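소크로(Soklow) 모바일 퍼즐 게임 개발 지원 과제
중간 진행 보고

수신: 노게이라(Nogueira) 콘텐츠 기금 Hazel Thibodeaux 심사역
발신: 스테스투나(Stestuna) 스튜디오 제작팀
작성일: 2019년 1월 18일

심사역님, 지난번 보고서가 길다고 하셔서 이번에는 줄였습니다. 줄인 김에 변명도 좀 뺐는데, 다 빼지는 못했습니다.

1. 전체 진행 상황

소크로는 같은 색 타일을 밀어 붙여서 없애는 퍼즐 게임입니다. 신청서에는 "기존에 없던 조작감"이라고 적었고, 그 문장을 쓴 사람은 지금도 회의 때마다 그 대목을 인용당하고 있습니다. 조작 자체는 12월 빌드에서 확정했습니다. 손가락을 댄 줄 전체가 따라 움직이고, 손을 떼면 가장 가까운 칸에 맞춰 붙습니다. 이 "가장 가까운"의 기준을 정하는 데 6주를 썼습니다. 일정표에는 사흘로 되어 있던 항목입니다.

현재 플레이 가능한 레벨은 245개입니다. 계약서상 중간 목표를 넘긴 숫자이기는 한데, 솔직히 적자면 뒤쪽 30개는 아직 남에게 보여 드릴 물건이 아닙니다. 풀 수는 있습니다. 다만 푸는 사람이 왜 풀어야 하는지를 묻기 시작하면 저희도 대답이 궁색합니다. 다음 보고 전까지 전부 다시 만들거나 버리겠습니다.

2. 레벨 디자인

초반 구간은 거의 손대지 않아도 될 정도로 안정되었습니다. 첫 튜토리얼은 말풍선이 열한 개였다가 두 개로 줄었습니다. 테스트 참가자들이 말풍선을 읽지 않고 화면을 연타해서 넘겼기 때문인데, 남은 두 개도 읽는 사람은 많지 않습니다. 그래도 게임은 잘들 하십니다. 저희 글솜씨에 대한 평가로 받아들이고 있습니다.

중반부터는 장애물이 들어갑니다. 얼음 타일, 자물쇠 타일, 그리고 사내에서 "세입자"라고 부르는 움직이지 않는 타일입니다. 세입자는 주변 타일을 다 없애도 나가지 않고, 옆줄에서 같은 색을 두 번 맞춰야 비로소 사라집니다. 처음에는 한 번이면 나가게 했더니 있으나 마나 했고, 세 번으로 올렸더니 참가자 한 분이 휴대폰을 엎어 놓고 물을 마시러 가셨습니다. 두 번이 적당하다는 결론은 그렇게 얻었습니다.

난이도 곡선은 Aroha Baxter 팀장이 맡아서 다시 그리고 있습니다. 기존 곡선은 롤러코스터에 가까웠습니다. 새 곡선은 어려운 레벨 다음에 쉬운 레벨을 두 개씩 붙이는 방식이고, 쉬운 레벨이 너무 쉬워 보이지 않게 배경에 힘을 주는 꼼수도 포함되어 있습니다.

3. 그래픽과 사운드

타일 그림은 세 번째 버전입니다. 첫 버전은 예뻤지만 작은 화면에서 빨강과 주황이 구분되지 않았고, 두 번째 버전은 구분은 잘 되는데 약국 간판 같다는 의견이 있었습니다. 지금 버전은 색마다 안쪽 무늬를 다르게 넣어서 색 구분이 어려운 분들도 모양으로 알아볼 수 있게 했습니다. 심사역님께서 첫 면담 때 하신 지적인데, 당시에 저희가 "검토하겠습니다"라고만 답한 것이 마음에 걸려 여기 적어 둡니다. 검토했고, 반영했습니다.

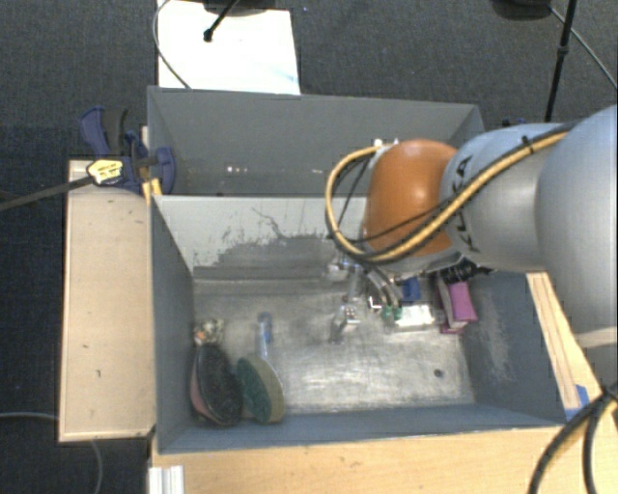 주황색 관절 덮개와 노란 케이블이 보이는 KUKA 로봇 팔

효과음은 전부 교체했습니다. 타일이 사라질 때 나는 소리를 외주로 받았는데, 한 번 들으면 상쾌하고 마흔 번 들으면 이사를 가고 싶어지는 소리였습니다. 새 소리는 조금 심심한 대신 오래 들어도 견딜 만합니다. 배경음악은 네 곡 가운데 세 곡이 들어왔고, 마지막 한 곡은 작곡가께서 "거의 다 됐다"고 하십니다. 지난 보고서에도 같은 문장이 있습니다.

4. 기술

구형 기기에서 발열이 심하던 문제는 해결했습니다. 원인은 화면 뒤에서 보이지도 않는 구름을 계속 그리고 있던 코드였습니다. 누가 넣었는지는 기록에 남아 있으나 팀 분위기를 위해 생략합니다. 구름을 뺀 뒤로 배터리 소모도 눈에 띄게 줄었습니다.

저장 데이터는 아직 말썽입니다. 비행기 모드로 플레이하다가 다시 접속하면 가끔 별 개수가 예전 값으로 돌아갑니다. 별을 잃은 참가자들의 메일은 짧고 명료했습니다. 이번 분기 최우선 과제로 올려 두었고, 고치기 전에는 공개 테스트를 넓히지 않겠습니다.

5. 비공개 테스트

지역 한정 테스트에는 3000명이 등록했습니다. 가장 많이 나온 의견은 "힌트가 너무 빨리 뜬다"였습니다. 생각하는 중인데 게임이 옆에서 답을 말해 버린다는 것입니다. 힌트가 뜨는 시간을 늘리고, 설정에서 아예 끌 수 있게 했습니다. 두 번째로 많이 나온 의견은 "힌트가 너무 늦게 뜬다"였습니다. 이 두 집단을 한자리에 모시는 방안은 고려하지 않고 있습니다.

광고에 관한 의견도 있었습니다. 레벨을 실패한 직후에 광고가 나오면 두 번 진 기분이라고 합니다. 타당한 말씀이어서 실패 직후 광고는 뺐고, 플레이어가 직접 고르는 보상형 광고만 남겼습니다. 예상 수익이 줄어든다는 점은 첨부한 예산표에 반영했습니다. 그 칸만 글씨가 작은 것은 서식 탓입니다.

6. 예산과 일정

집행은 계획 범위 안에 있습니다. 사운드 재작업 비용이 추가되었으나 번역 항목이 뒤로 밀리면서 상쇄되었습니다. 번역은 배급을 맡은 딘돔덴(Dindomden) 쪽에서 대상 언어 목록을 확정해 주어야 시작할 수 있습니다. 목록은 두 번 받았고 두 번 다 달랐습니다. 세 번째 목록을 기다리고 있습니다.

다음 보고 전까지 할 일은 다음과 같습니다.

저장 오류 수정 및 재검증
후반 레벨 재작업
마지막 배경음악 수령
스토어 소개 문구 작성 ("중독성"이라는 단어 없이 쓰기로 했고, 아직 첫 줄을 못 썼습니다)

7. 요청 사항

테스트용 구형 기기 두 대의 대여 기간 연장을 부탁드립니다. 한 대는 화면 모서리에 금이 갔는데, 대여받을 때부터 있던 금입니다. 인수증에도 적혀 있으니 확인 부탁드립니다. 그리고 이번 차수 지원금 지급일이 정해지면 미리 알려 주시면 감사하겠습니다. 작곡가께서도 궁금해하십니다.

첨부: 예산 집행표, 레벨 목록, 테스트 의견 모음(원문에서 욕설 삭제)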